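8/1/20

Reset the kitchen corner today. Cleared the drawer under the kettle first: two tea strainers, one without a handle, a bag of clips, the old Fankhauser peeler with the rust spot. Kept the clips. The peeler goes in the metal bin at the depot next time I drive that way.

Measured the wall between the window casing and the shelf bracket. 92 cm. The Altarberg shelf is listed at 90 but the end caps add to that, and the listing doesn't say how much. Wrote to ask. If the caps are over a centimeter each it will not go in, and I will have to take the bracket off and fill the holes, with the same filler I used in January that shrank.

Dishwasher: ran it on the short cycle at the lower temperature. Glasses acceptable. Plates had a film near the rim, heavier on the ones loaded at the back. Cleaned the lower spray arm with a toothpick. 11 holes, four of them blocked with what looked like rice starch. Refilled the salt. Will repeat the same cycle with the same load before changing the detergent, otherwise I learn nothing.

Rupert Aebischer called about the Rekix scale. His drifts by four grams after it has been on for a while, mine by less. He thinks it is the battery. I think it is the feet, one of them is glued on crooked and the plate rocks if you press the corner. Told him to put it on glass and try again.

White table: wiped down twice, once with soap, once with plain water. The old ring from the casserole is fainter but I can still find it with a fingernail. Moved the table so the long side gets the window.

Lemons are down to the last few from the Kiltovia crate. Two had gone soft underneath and went in the compost. Juiced three for the descaler, which took two passes on the kettle and left a line at the old water level. The remainder I want used by the end of the week. Zest in the freezer, juice in the ice tray.

Pink plates stay in use. The rim is high enough to stop a lemon from rolling off, and they stack lower than the gray ones. One chip on the underside of the oldest, sanded it with fine paper.

Yellow lemon and one of the pink plates on the white table:

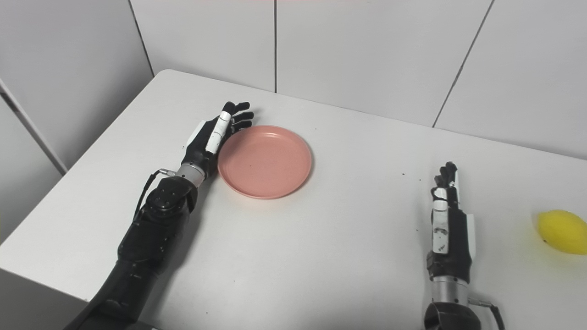

## To do

- Altarberg reply re end caps
- Descaler, one more pass
- Filler, a different brand
- Return Rupert's level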